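Dyeing Cloth Red at Home: Questions We Keep Getting

Can I get a real red out of a grocery store dye?
Sometimes. Most packets labeled red give you a strong pink on the first try. The color on the box was printed by a printer. Expect to use two packets for one tablecloth, whatever the back says.

Does vinegar set the color?
On wool and silk, acid helps the dye take. On cotton it does next to nothing, and I have yet to see a side-by-side test that says otherwise. Salt in the dye bath is a different matter and worth using.

What does an even red look like?
Flat and a little dull to read about, but you know it when it's next to something else. Hold it against any red plastic you own.

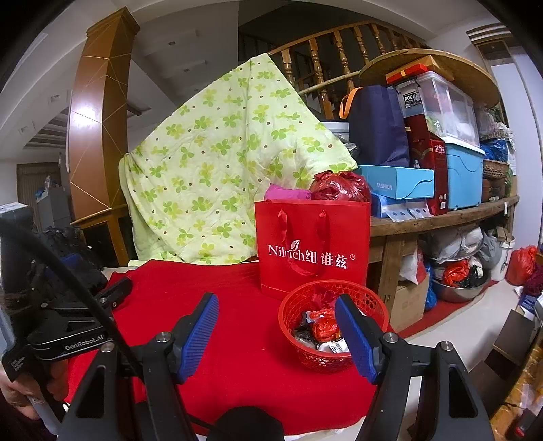

Red cloth with a round red basket.

Is Pemar fixative worth the money?
I used it on nearly 200 napkins for Viola Bellini's restaurant. Half got Pemar, half got a plain cold rinse. After 17 washes I could not sort them back into their piles. Neither could she.

How do I carry or store a freshly dyed piece?
Let it dry all the way first. Plastic bags are fine for an hour in the car. For a month in the closet, use an old pillowcase. Damp cotton in a closed bag smells, and no "breathable" label has changed my mind.
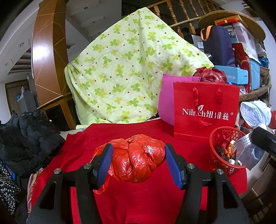
Will it bleed in the wash?
Yes, the first few times. Those color-catcher sheets come out pink, which proves they caught some dye. It doesn't prove they caught all of it. Wash reds alone.

Are plant dyes gentler on fabric?
People say so. Madder is lovely, but it needs a mordant, and that part tends to get left out of the pitch.

Comments

Minttu Kuusisto: I'd defend vinegar. My red curtains from September haven't faded.

Evaristo Sala: Are they in a north window, though?

Gemma Longo: Same result with Pemar here. Went back to cold water.

Related
Femska Dye Pots: Too Small for Sheets?
Removing Dye From a Steel Sink
Reading a Care Label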